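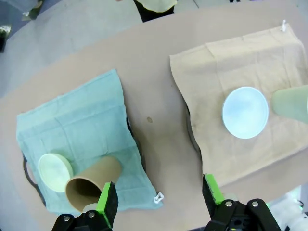

最終更新日:2026年10月23日(金曜日)

図2 布を掛けた盆を並べた作業台。左の布の上に椀と紙コップがある。

3. 下膳台における布と盆の使い方

3.1 対象とした場所と用具

調査は、共同食堂テルキレッティ(Terkiletti)の下膳台と、その隣にある仕分け用の作業台で行った。食堂は昼の時間帯だけ営業しており、食器は利用者が自分で下膳台まで運ぶ。盆には布を掛ける決まりがあり、食器は布の上に置かれたまま戻ってくる。布の色は系統で分けられていて、青緑系の布は飲み物と軽食、砂色系の布は定食に使う。この区分は食堂の開設時に運営者のAlina Ursuが定めたもので、調査期間中は変更していない。

布はFlaltis社から、盆はNistor社から納入されたものである。布の大きさは同一ではなく、砂色系のほうが一回り大きい。布の端には白い小さなクリップを付け、盆の上で布がずれるのを抑える。クリップを付ける位置については食堂側に決まりがなく、担当者ごとに違っていた。

記録は7月に10日間行い、布を掛けた盆が作業台に2枚以上並んだ時点の状態を対象とした。作業台の上の物には記録が済むまで触れないよう、担当者に依頼した。

3.2 布の掛かり方

布の掛かり方は、盆の縁がどの程度見えているかによって次のように分けた。盆が布にすべて覆われているものを「全覆」、縁の一部が布の外に出ているものを「部分露出」、盆の面まで見えているものを「ずれ」とする。

図2では、左側の布は斜めに置かれており、布の左側に黒い曲線状の持ち手の縁が、右側にも暗い色の縁の一部が見える。したがって部分露出に分類した。右側の砂色の布は左端が下に垂れ、その脇から暗い色の縁がのぞいている。こちらは画面の外まで布が続いているため、見えている範囲だけで判断して部分露出とした。

部分露出では、持ち手が出ている側から盆を持ち上げることができる。全覆の盆については、持ち手を探して布の上から手で押さえる動作がたびたび観察された。担当者のMarius Sârbuへの聞き取りでは、持ち手が少しでも出ていれば布ごと運べるが、隠れているときは先に布をめくるという回答を得た。布をめくる際には、上の食器を一度脇へよける必要が生じる。

布のしわの扱いには迷いがあった。予備的な記録ではしわの有無を項目に入れていたが、使用中の布にはほとんどの場合に何らかのしわがあり、判定者の間で一致しなかった。青緑系の布には畳み目が格子状に薄く残っていることもあり、これをしわに含めるかどうかで結果が変わってしまう。本節の分類からはしわを除いている。

3.3 布の上の食器

布の上の食器は、器の種類と向きに分けて記録した。向きは「正立」「伏せ」「横倒し」「傾き」の4区分である。傾きは器の側面の一部が布に接しているが、完全には横になっていない状態を指す。

図2の椀は淡いクリーム色の浅いもので、横向きに起き上がった状態にあり、内側が見えている。記録上は傾きとした。茶色のクラフト紙のコップは横倒しで、口が台の手前側、底が右上を向いている。コップは椀の右下に一部重なっており、両者とも布の左下寄りに位置する。

椀とコップが重なった状態は、記録の中で18件あった。重なりの多くは、軽い器が重い器の縁に掛かる形である。紙のコップは軽く、布の上でも転がりやすい。担当者は重なりのあるものから先に手を付ける傾向があり、紙のコップを取り除いてから椀を持つという順序がよく見られた。逆の順序をとった場合には、コップが布の外に転がり出ることがあった。

器の種類の判定では、浅い椀と深めの皿の区別が問題になった。伏せの状態では深さが読み取れないため、食堂の用具一覧と照合して決めた。照合しても決まらなかったものは「椀または皿」としてまとめてある。

3.4 盆と盆の間の台面

作業台の天板はベージュ色で、手前の縁が緩やかに湾曲している。盆は湾曲した縁に沿って置かれるため、盆どうしの間には帯状に台面が残る。この部分は食器を仮に置く場所として使われるほか、布巾を掛けるときの通り道にもなる。

図2では、両方の布の間の台面に茶色がかった丸い小さな染みがある。染みについては位置のみを記録し、種類は特定していない。台面の染みは盆を下げた後に見つかることが多いが、盆の間にあるものは盆を置いたままでも拭くことができる。Ursuによれば、担当者には盆の間を先に拭き、盆を下げてから残りを拭くように伝えているという。観察でもおおむねこの順序であったが、混み合う時間帯には盆の間を拭かずに次の盆が置かれていた。

クリップの位置も台面の使い方に関係する。図2の左の布では、白いプラスチックのクリップが右下の角の近くに付き、台面のほうへ突き出ている。右の布では右上の角に白い小さなクリップが立っている。台面側に突き出たクリップには、布巾で拭く手が当たりやすい。Sârbuは、クリップを奥の角に付けるほうが拭きやすいと述べた。一方で、奥の角のクリップは外し忘れやすく、布と一緒に洗濯かごへ入ってしまうことがあるという。この点については4節で、Lelwoodの食堂での聞き取りと合わせて検討する。

3.5 記録の限界

記録は上から見た状態に限られており、布の下にある物の有無は分からない。布の盛り上がりから盆があると推定したものについては、縁が見えている場合と見えていない場合を表に分けて示した。また、作業台の奥の床や周辺に置かれた物は対象に含めていない。

このページを印刷する | このページをメールで送る

関連する項目
・1. はじめに
・2. 共同食堂における下膳の手順
・4. クリップの位置と布の回収:Lelwoodでの聞き取り
・付表 用具一覧(布・盆・食器)
・布の洗濯と保管に関する覚え書き

お問い合わせ | © テルキレッティ下膳調査グループ | ページの先頭へ戻る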